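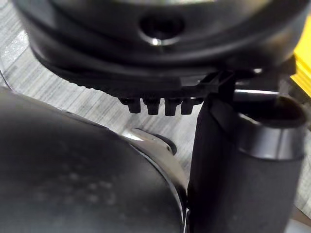
Black housing and bracket, close up.

About Rikalen

We take moulded parts and small assemblies, check them, sort them and store them until somebody wants them. That is the whole business. Most pages like this one promise passion and solutions, and we have never seen either on a delivery note.

Debora Fiore started the firm in Cudemside with 2 benches and a low opinion of supplier paperwork. Carmela Bortolotti joined in July of the following year to run the stores, and her opinion was lower still. A certificate says a batch was good when it left. We would like to know what it is when it gets to us, so we open the box.

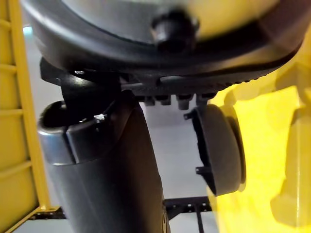 Brackets get the most attention. They are dull to look at and they cause more arguments than anything else we handle. A slot that is slightly out will pass a quick glance and then hold up a whole order, and the drawing is wrong more often than anyone likes to admit. Our list currently runs to 437 part numbers, of which we would happily drop a few.

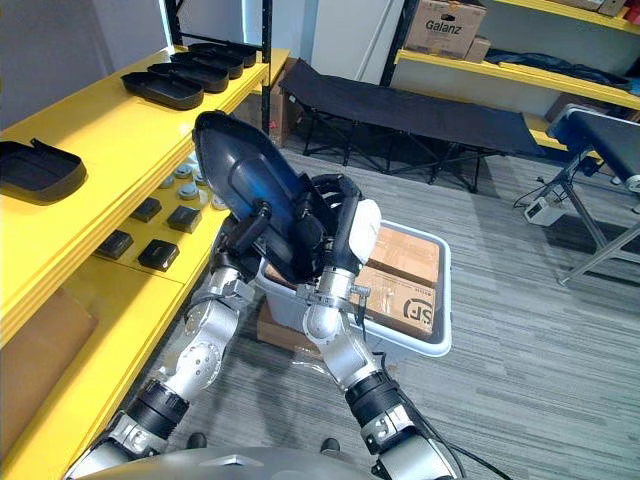 Storage is where we part company with the consultants. Buvon and Gentile both tried to sell us a system with coloured labels and a monthly fee. We kept the yellow shelving. Black trays go in a row along the top, the small grey round parts sit on the shelf below, and boxes that don't belong anywhere yet wait in a white bin on the floor. It may not suit a bigger firm. We doubt the fee would have improved it.

Enquiries are answered within 48 hours, by Debora or Carmela.

Page last checked 2023-04-05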